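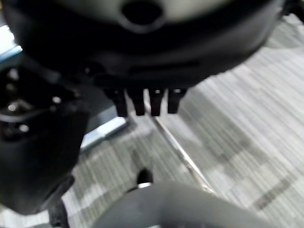
The view from the wrist of the Lusinton arm, looking down past the housing to the carpet.

Wrist week on the Lusinton cell

If you've walked past the robotics bay this month and wondered why the arm was standing still, it's had its first proper service since we moved upstairs - and what a satisfying job it was!

Soledad Fuentealba and Hipólito Lagos took it on between them. The arm had been drifting a little at the wrist, never enough to drop anything, but the pick position was creeping and the logs showed 176 corrections in a single shift. Hipólito suspected the mounting bolts straight away. Soledad was sure it was the calibration. They were both right, which has made for a very cheerful tea table.

They started with the bolts, working round the joints and putting a dab of paint on each head once it was up to torque, so a glance will tell us if one has moved. Two at the wrist had backed off by a good quarter turn. After that came the gripper fingers (off, cleaned, pads swapped, back on) and a fresh run of the calibration routine, which now uses 26 poses instead of the old dozen. It takes longer, but the results are lovely. Corrections on the first full shift afterwards came to three.

The wrist camera has had some attention too. Rocío Gaete has rewritten the exposure settings and wants to try a shorter shutter next, to get rid of the smearing when the arm swings quickly over the carpet.

The new service sheet is in the blue folder by the bay door, with the torque values on the back. Please read it before you touch the wrist, and do put your initials in the box - Soledad checks! The next service is due in December, and there's room for one more pair of hands. Have a word with Hipólito if you fancy it.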